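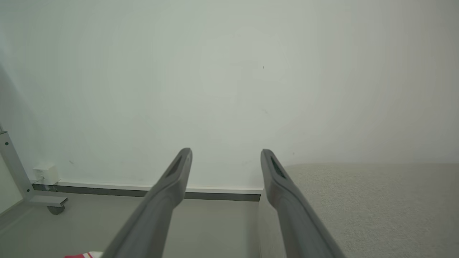

Start with shea butter straight from the tub, and pass it round before saying much. People love the smell or hate it, and you hear which from the back row! Ask what colour they expected. Most will say yellow, because unrefined butter often is, but the refined kind is pale. The plain off-white of the wall on the screen is a good match for the refined tub, so hold it up next to the slide and let them compare. Then the unrefined one, so they can see and smell the difference for themselves.

**Why it goes grainy**

- My favourite bit, don't rush it.
- Shea is a mix of fats that set at different speeds. Cool it slowly and the harder ones clump first, so you get those little beads.
- Grainy butter is still fine to use. Rub a bead between finger and thumb and it melts. (Get someone up to try, Junaid will if nobody else does.)
- Fix: melt gently over warm water, stir, then straight into the fridge.
- Pass round the two Rungrueang jars, one cooled on the worktop, one in the fridge. Same batch, poured in March.

**Whipping it**

Soften, don't melt. Add a little light oil, then whisk until it holds a peak like cream. It takes longer than you'd think and then goes all at once, which is lovely to watch, so do this one live. Borrow Orathai's hand mixer, mine is too fast and throws it up the sides.

Weights for the big batch are on the handout: 2000 g butter, 2440 g once the oil is in. Tell them to go much smaller at home!

**Using it**

- Damp skin, after a bath. A pea-sized bit goes a long way.
- Elbows, heels, hands after gardening.
- Heavy on the face for some people. Try a small patch first, and anyone with a nut allergy should ask their doctor before trying it.
- No water in the recipe, so keep wet fingers out of the jar. Little spoon!

**Questions**

Kulap has the list of suppliers. Someone always asks about hair: yes, on dry ends, and go easy. 29 sample pots by the door, one each please.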